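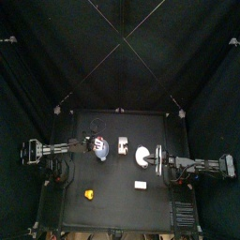 Fig. 1: Blue bowl, oval plate and the small bits, on the black top.

Bowl or Plate? Where Small Things End Up on a Table
Project report, Tirkarwood College, Home and Product Design

Why I picked this

My nan has a dish by her front door that started life as a fruit bowl and now holds stamps, a tape measure, three kinds of mint and a key to a shed she no longer owns. I've got one too, on my desk, and it's worse. So when the module brief said "study one everyday habit at home and suggest something useful from it", I went straight for the dish. What do people drop into a bowl, what do they lay on a plate, and what just gets left on the table between them?

My tutor, Fergal Noonan, thought it was too small a subject and then spent half our meeting telling me about his own kitchen drawer, so I took that as a yes.

The layout

I wanted something plain that I could change one bit at a time. The bowl is a light blue round one and the plate is a white oval, and they go on a black rectangular top with a gap between them. I tried a pale table at home first and the white plate more or less vanished on it (lesson learned!). On black everything shows, even the tiniest bits, and you notice straight away if something is a bit skew.

The small things are a deliberate mix. There's the red and white packet with printing on it, the boxy white and silver one that goes in the gap, a little white block and something small and yellow. In Fig. 1 the packet is up against the bowl, the white and silver one is standing between the bowl and the plate, and the block and the yellow one are lower down the table. I called this one the Ornberg layout, after my street, as I'd already used A, B and C for the drafts and was getting in a muddle.

The Onishi layout is the other one I kept. It's named after my flatmate, who came up with it by clearing a space for her tea. The bowl and plate swap sides and the bits are pushed up into a line along the back.

What I asked

I wrote a short form on Pinach, the survey tool we get through the college, and showed people each layout with one question per thing: bowl, plate or leave it where it is? There was a box at the end for comments. The plan was to get up to 200 people, but some did one layout and wandered off, so I've counted answers and not people. I ended up with 397 usable ones. I threw out any where somebody had ticked the same thing all the way down, which was more common than I'd like.

What came back

The packet went in the bowl by a mile. It didn't seem to matter which side the bowl was on. Several comments said packets "belong" in bowls, and one person wrote that a packet on a plate looks like it's waiting to be served, which made me laugh but I think they're on to something.

The white and silver one split people. Because it was standing up in the middle, lots of them wanted it left alone, as if it had already been put away. In the Onishi layout, where it was in the line with the rest, far more people moved it to the plate. Same thing, same two choices, and all I'd done was shift it! That was my favourite result of the whole project and I wish I'd spent longer on it.

The white block mostly went to the plate. I do wonder if that's just colour, white going with white. The yellow one was nearly a tie and people seemed cross at being asked. "Too small to care about" came up more than once.

What I'd change

I'd have a second bowl in the same white as the plate, so that colour and shape aren't tangled together. I'd also use fewer things. Four doesn't sound like many until you've typed up the answers for each one on a Sunday with a cold. And I should have asked people whether they keep a dish like this at home, as I bet the ones who do answered differently.

Where it's going

For the making half of the module I'm doing a shallow tray with one deep round end and one flat oval end, so packets can pile up and the flatter stuff stays where you can see it. The first card model was too long for a hall shelf. The next one is 2 cm shorter and has a low lip along the front, and I'm trying a dark inside because of how well everything showed up on the black top. Nan has asked for hers in green.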